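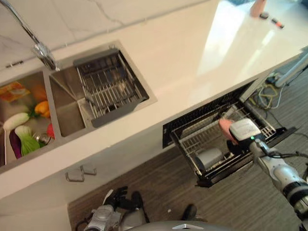

Projects > Student reports > Household robots > House rules
Search reports Enter keyword Go

Kitchen Rules for a Robot That Has Never Paid for a Plate
Delali Lamptey

1. What this project was for

Our course asks every student to write one set of working rules and then live with it. Most people picked something small. I picked dishwasher loading by a two-armed robot, on the theory that everybody already knows how to load a dishwasher. Anyone who has shared an apartment will see the flaw in that theory.

The lab had a rules document when I arrived. It ran to 7 pages, five of them about who may book the kitchen. The part about the robot said to "operate with care." I spent most of June replacing that sentence.

2. Method

I read through the notes that operators had left after 162 loading runs and marked each place where somebody had stopped the arm, or wished they had. The notes vary. One operator, signing only as K., wrote "bad" on eleven separate occasions. I sorted what I could into causes, drafted a rule for each, and had two operators try the draft without me in the room. Then I came back in and found out which rules they had skipped.

3. The rules, second draft

3.1 Pull the drawer out fully before the arm goes near it. A drawer that is halfway out will roll.

3.2 One object in the gripper at a time. The next one waits on the counter.

3.3 Keep a person within reach of the stop button whenever either arm is powered. Within reach means an arm's length. "I was in the hallway but listening" was in the notes twice.

3.4 Nobody's hands go in the drawer while the gripper is over it. If a cup falls, it stays fallen until the arm is parked.

3.5 The idle arm gets parked too. My first draft forgot that there was a second arm, and so did the operators.

3.6 Food stays in the sink during a loading run. The robot is not to be asked to sort dinner from dishes until somebody has written rules for that, and it won't be me.

3.7 Route floor cables away from where the operator stands, and check them again after moving the base.

3.8 Write down every stop, with the object and the cause. "Bad" is no longer accepted as a cause.

4. What happened

Both operators followed 3.1 and 3.2 without complaint. Rule 3.3 was followed when I was watching. Rule 3.4 is the hard one, as people will reach for a falling cup before they remember having agreed to anything. I moved it to the top of the printed sheet, where it did a little better.

Rule 3.8 produced the longest notes the lab has had. K. now writes "bad grip."

5. Limits

I tested one kitchen and one dishwasher. A door that folds down would need its own version of 3.1. I also never measured how long the rules add to a run, though I was told, with feeling, that they do.

6. Still to do

Rule 3.5 needs a definition of "parked" that two people can agree on. The current one reads "out of the way," and I wrote it.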